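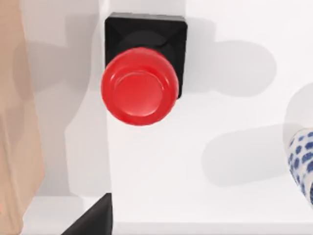
When I moved to Dendby in October, I thought my English was good enough. I had studied it for many years at school and I could read long books without a dictionary. Then I had to call the electric company, and I understood maybe half of what the woman said to me.

Reading gives you time. On the phone there is no time, and the other person can't see from your face that you are lost. I said "yes" to everything. One of these yeses was for a paper bill every month, which I still receive, and it costs extra.

After this I started to prepare my calls. I write on a sheet of paper what I want, then the words I will probably need, and then one sentence in big letters: "Could you please say that again, a little slower?" It was my neighbor Cyrill Steiner who gave me this sentence. Before, I was saying only "What?" and he explained to me, very kindly, that it can sound angry.

Numbers are still the worst for me. In my language we say the small number before the big one, so when I hear twenty-six, my hand wants to write 62. My apartment is number 424, so at least there I am safe in both directions. For prices I now repeat every digit one by one. People are patient with this, more than I expected.

I also listen to the radio while I cook. In the first weeks it was only noise with some weather in it. Last Thursday I laughed at a joke before I noticed that it was in English, and the onions burned a little.

My next call is to the dentist. I have the paper ready, with "molar" and "filling" and "it hurts when I drink something cold." I still don't know how to describe the kind of pain. In my language we have a good word for it, but the dictionary gives me "pulling," and Cyrill says that no one here would say that about a tooth. If you know a better one, please write it in the comments before Monday.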